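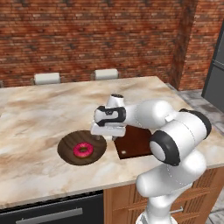 Treinta días sin azúcar, o eso dice la aplicación

Llevaba meses esquivando el tema y al final me ha alcanzado por el lado del trabajo. En la oficina han contratado Ellitz, una aplicación de «bienestar guiado», y el primer programa que ofrece es un reto de 30 días sin azúcar. Es voluntario, claro. Voluntario como la cena de Navidad.

Me apunté porque quería quejarme con conocimiento de causa. Lo digo de entrada para que nadie piense que llegué con la mente abierta. He leído bastantes testimonios de gente que deja el azúcar y todos se parecen demasiado: tres días malos, una semana regular y luego la piel, el sueño, la claridad mental, el perro que te mira con otros ojos. Desconfío de cualquier cosa que mejore a la vez la digestión y la autoestima.

Lo primero que hace Ellitz es un cuestionario. Te pregunta cuántas veces a la semana tomas dulces, si te cuesta levantarte, si a media tarde notas «niebla». Contesté que sí a la niebla, como contestaría cualquiera que tenga reuniones después de comer. El resultado fue que tenía una dependencia moderada. Volví atrás y repetí el cuestionario diciendo que dormía como un tronco y que no probaba un pastel desde la primera comunión. Dependencia leve. Sospecho que el nivel «ninguna» no existe, porque a esa persona no se le puede vender el plan de pago.

El plan de pago incluye recetas. Hay una de galletas de dátil que lleva tanto dátil que me parece una tomadura de pelo llamarla «sin azúcar». Pone «sin azúcar añadido», me corrigieron en el chat del grupo. Ya. Un dátil es un caramelo que crece en un árbol, y si pones doce en una bandeja de galletas has añadido algo, por mucho que lo tritures antes. Con el sirope de agave pasa lo mismo y ahí ni siquiera tienen la excusa de la fibra. 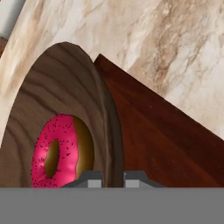
Mi compañera Saimi Nieminen se lo tomó mucho más en serio que yo. Pesaba cosas. Se compró unas cajas herméticas de Skandholm, con tapa de colores, y preparaba los desayunos de toda la semana en una tarde. Comíamos juntas casi todos los días y le pregunté varias veces si notaba algo. La primera semana me dijo que le dolía la cabeza, y que eso era señal de que funcionaba. La segunda me dijo que ya no le dolía, y que eso era señal de que funcionaba. No quise preguntar qué habría tenido que pasar para que fuera señal de que no.

Y que conste que Saimi no es ninguna ingenua. Lleva las cuentas de media empresa y detecta un decimal torcido a distancia. Pero con la comida todos bajamos la guardia, yo la primera. He comprado magnesio. He comprado, hace años, una cosa en polvo que se disolvía fatal y que sigue al fondo del armario. Lo que me molesta de estos retos es lo bien pensados que están para que el mérito sea siempre del método y la culpa siempre tuya. Si a los 30 días estás estupenda, gracias a Ellitz. Si estás igual, es que hiciste trampas con el kétchup.

Luego está el asunto del cambio simultáneo, que me parece el agujero más grande de todos. Durante ese mes, la gente que conozco que hizo el reto también dejó las cervezas entre semana, empezó a cocinar, se acostó antes y caminó más, porque la aplicación te manda avisos para todo eso. A las diez de la noche me vibraba el móvil para sugerirme que soltara el móvil. Si cambias cinco cosas y te encuentras mejor, me alegro mucho, pero no me digas cuál de las cinco ha sido. No lo sabes tú y tampoco lo sabe quien te lo vende.

Hice números, que es lo que hago cuando me enfado. Ellitz presume en su página de 2.000 personas que han «completado su transformación». Muy bien. ¿De cuántas que empezaron? Lo busqué en las preguntas frecuentes, en las condiciones y en un documento larguísimo que se descarga con el nombre mal escrito, y no está. Escribí a atención al cliente y me respondió alguien muy amable para contarme que cada camino es único. En nuestra oficina empezamos bastantes y terminaron Saimi y un chico de logística que ya no tomaba azúcar antes.
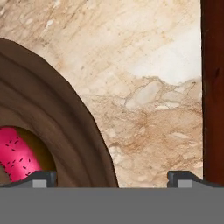
Hubo también una charla presencial, en el centro Jotudside, ese edificio con moqueta donde acaban todas las jornadas de empresa. La dio Jiahui Cheng, que es dietista y que, para mi sorpresa, fue lo más sensato de todo el mes. Supongo que la contrataron sin preguntarle antes qué pensaba. Dijo que comer menos dulces le parece bien a casi cualquiera, que eso no necesita un mes de nombre épico y que a ella le preocupa más lo que la gente come el día treinta y uno. Alguien le preguntó por las toxinas. Ella preguntó cuáles. Se hizo un silencio precioso.

También le preguntaron por las barritas Wei, que estaban apiladas a la entrada y que venían en la bolsa de bienvenida. Las miró por detrás, leyó los ingredientes en voz alta sin poner ninguna entonación y volvió a dejarlas en la mesa. La responsable de personal apuntaba algo en una libreta. Ojalá supiera qué.

Mi resultado, por si a alguien le interesa: aguanté hasta la tercera semana con bastante dignidad y caí en un cumpleaños, el de mi sobrina, donde me pareció ridículo rechazar la tarta delante de una niña de seis años para no perder una racha en una pantalla. Ellitz me envió una notificación con una planta mustia. No me había visto comer nada - fui yo quien lo apuntó, por honrada - y aun así me sentí vigilada. Borré la racha, seguí unos días por inercia y luego lo dejé del todo.

¿Noté algo? El café sin azúcar me gusta ahora más que antes, eso lo reconozco, y no he vuelto a echarle. Ya lo bebía con poca, tampoco es una conversión. Dormir, duermo igual. La niebla de media tarde sigue en su sitio, puntual, y coincide de forma bastante exacta con la reunión de seguimiento.

En febrero empieza el siguiente programa, que va de respirar. Saimi ya se ha apuntado y me ha reenviado el enlace con tres signos de exclamación. Yo he pedido que me digan antes cuántos terminaron el del azúcar, y de momento me han contestado con un corazón.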